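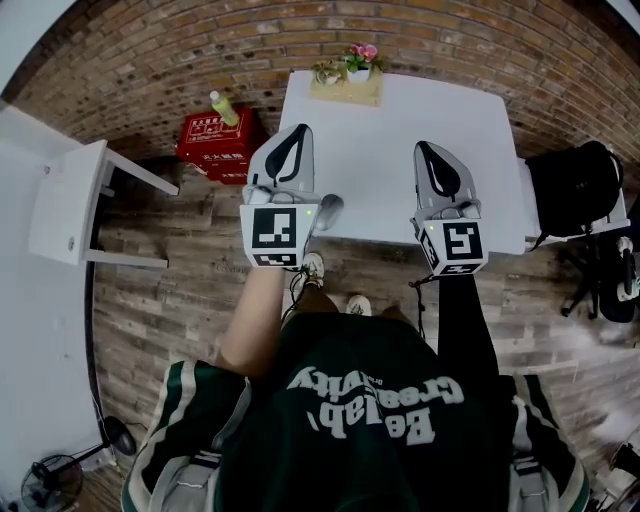

Hand-held grippers at a table during chore recording work.

Household robots still slow with the washing, Irkdale trial finds

A robot that can clear a kitchen table without help is still a fair way off, according to the people behind a trial of household and shop-floor chores at Irkdale.

The trial, run by automation firm Orkomeo, put one of its two-armed machines through 13 everyday jobs, from folding tea towels to restocking a shelf with tinned food. Each job was attempted many times over, for a total of 2,539 attempts. The machine finished the job unaided in 70 per cent of them.

That figure covers a wide spread. Moving cups from a bench to a rack went well nearly every time. Folding a fitted sheet did not work once, and the company has dropped it from the list for now.

"People see a clip of a robot folding a shirt and assume it can do the laundry," said Anoma Wijesinghe, who led the trial. "It can fold that shirt, on that table, if the shirt is put down more or less flat. Pulling it out of a basket of other clothes is a different job, and we are not good at it yet."

Speed is the other problem. Wiping down a counter took the robot several minutes, a job most people would finish in well under one. Wijesinghe said the machine spends much of its time stopping to check where its fingers are.

Much of the training is done without a robot at all. Workers carry out the chores themselves, holding a gripper in each hand, and the recordings are used to teach the machine how to move. The fingers bend around whatever they close on, and the printed square markers on each unit help the software follow its position.

Orkomeo said it had gathered 578 hours of this material before the trial began. Wijesinghe said recording was tiring work, and the firm limits people to short stints with breaks in between.

"You have to forget how you would do it with your own hands," she said. "You can't pinch the corner of a bag with your fingernails. If the gripper can't do it, the robot won't be able to either."

The shop-floor half of the trial took place in the stockroom of Jelalum, a homewares store that agreed to lend the space outside trading hours. The robot unpacked small cartons, put goods on shelves and returned stray items to the right bay. It did best with boxes of a regular shape. Soft packaging, such as cushions in plastic sleeves, caused most of the failures there.

Store manager Yến Hoàng said she had gone in with modest hopes and would not be changing her rosters.

"It put candles on a shelf all night and they were in neat rows when we opened up," Hoàng said. "Then it got to the bath mats and stopped. One of my staff would have had the lot done before morning tea."

Hoàng said she could see a use for a machine that did the dullest part of the work overnight, provided someone did not have to stand beside it. During the trial an Orkomeo technician was in the room at all times, and stepped in when an item was dropped or the robot got stuck.

Cost was not part of the trial. Orkomeo would not say what the machine is worth, and has not set a date for selling it to homes. Wijesinghe said shops, laundries and aged care kitchens were more likely to see one first, as the layout of those places changes less from day to day than that of a family home.

"A lounge room with kids in it is about the hardest place you could pick," she said. "The floor is never the same twice."

The firm plans a second round in September under the name Tiêu, with a shorter list of chores and a rule that the technician stays outside the room. Loading a dishwasher will be on the list -- it was tried this time, but plates stacked at odd angles in the sink brought the success rate down. Bed-making will be tried again, with flat sheets only.

Jelalum has agreed to take part again. Hoàng said she had asked for the bath mats to be left in.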